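Notes for the transfer credit talk
Rosbridge campus, main lecture hall, 10 in the morning. Slides are numbered in the margin of the printed copy.

Slide 1. Title
Wait for the back rows to settle. Say which office I'm from. Mention that the slides go up on the advising page after lunch, so people can stop photographing them.

Slide 2. Who this is for
Students who have finished courses at another college and want them counted toward a degree here. Also students already enrolled at Rosbridge who plan to take a summer course at Kavville or Hukholm. High school students with dual credit have a separate form and a separate session. Point them to the table by the door.

Slide 3. What we look at
We compare course descriptions first. If the description is too short to tell, we ask for the syllabus. The title of the course doesn't decide anything. "Introduction to Statistics" can be a math course at one school and a psychology course at the next, and the two don't always land in the same place on the degree audit.
Grades: C or better for anything in the major. The grade itself doesn't come over, only the credit. Say this twice -- it comes up every session.

Slide 4. The numbers
Last year the office reviewed 2,000 courses. Of those, 712 came in as elective credit only, and many of those students had been expecting a direct match. Pause here. Elective credit still counts toward graduation, but it may not move you any closer to finishing the major.

Slide 5. The Benítez list
Explain that Benítez is the name of the equivalency database. You look up the old school, then the course number, and it shows how we treated that course before. If it's listed, you're done. If it isn't listed, that doesn't mean no. It means we haven't seen it yet, and you need to send us the syllabus.
Demo if the network is up. Search Kavville, then biology. Skip the demo if we started late.

Slide 6. Deadlines
Transcripts by the first of November for spring registration. Official copies only, sent by the school. A transcript you open and scan yourself is not official, even with the seal on it.
Appeals: 2 per student, in writing, to the department and not to us.

Slide 7. Common problems
Old courses. Some departments won't take science credit past a certain age. Ask before you assume.
Quarter hours. Hukholm runs on quarters, so a five-credit course there comes over as a little more than three here. People end up one credit short in their last semester this way. Check the total early.
Repeats. If you took it there and again here, it counts once.

Slide 8. Questions
Leave this up until the room clears. Repeat each question into the microphone. Don't evaluate anybody's transcript from the stage -- send them to the drop-in hours. 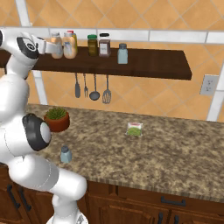

Could the quarter-hour conversion go on a handout next time? I took down the three-credit part but missed how to work out the rest, and I have four Hukholm courses to add up before I register.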